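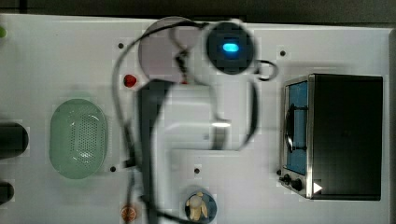 The distributor Zakier has withdrawn its theatrical booking plan for *The Salt Ledger* and will offer the film to streaming services in February, according to a notice sent to exhibitors this week. The film, directed by Washington Magalhães, had been scheduled to open on 56 screens. It will now play on eight, all of them independent houses that had already signed separate terms.

Under the revised schedule, the eight theaters keep a window of 40 days before the film can appear on any subscription service. Rental and purchase are excluded from the window and may begin earlier if the theater agrees in writing. Screens that had only a provisional hold are released with no cancellation fee.

The notice gives two grounds for the change. Pre-sales in the first test market fell below the level set in the financing agreement, and the completion lender, Bavov, declined to release the second part of the marketing loan. Zakier had asked for the threshold to be lowered. Bavov's reply, attached to the notice, states that the threshold was a condition of the original loan and that the lender has no duty to revise it.

*The Salt Ledger* follows a bookkeeper at a coastal salt works who finds that wages have been paid for years to workers who left or died. It was shot in Portuguese, with a running time just under two hours. Magalhães, whose earlier work was mostly in documentary, wrote the script from court papers and interviews. A German-subtitled print has been shown at festivals. The English subtitles were finished in the fall and are the ones supplied with the theatrical files.
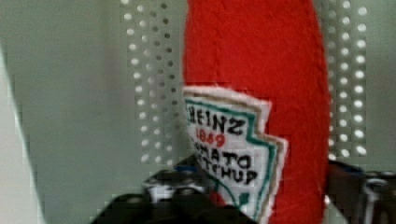 **Film / Distribution**

Two streaming services have been shown the film. Skisteck, which carries mainly European and Latin American titles, has made an offer for a fixed license term with no minimum viewing guarantee. The second service has not been named in the notice. Zakier says only that its talks there concern a wider package of titles and that *The Salt Ledger* would be one part of it.

The fixed-term offer would bar any cut or re-edit without the director's consent. This clause matters to the production company, Suominen, which holds the negative rights and turned down an earlier bid over a request to remove a courtroom sequence in the last third of the film. The sequence names a fictional ministry. The bidder's legal staff had asked for the name to be changed and for the closing title card to be dropped.

"The card stays where it is, and so does the hearing," Magalhães said in a written reply to questions. "I have agreed to a shorter trailer and a different poster. Those are reasonable things to ask for."

Suominen confirmed that the version offered to streaming services is the festival version, apart from a corrected sound mix in the second reel. The mix was redone after projectionists reported low dialogue levels on older systems. Theaters holding the first set of files should delete them and request the replacement, which is marked with version code 1337 in the delivery sheet. Keys issued for the first set will not open the new one.

Ticket holders at canceled locations will be refunded by the theater where the booking was made. Zakier does not handle refunds. The list of the remaining theaters is to be posted by the distributor once all eight have confirmed their show times.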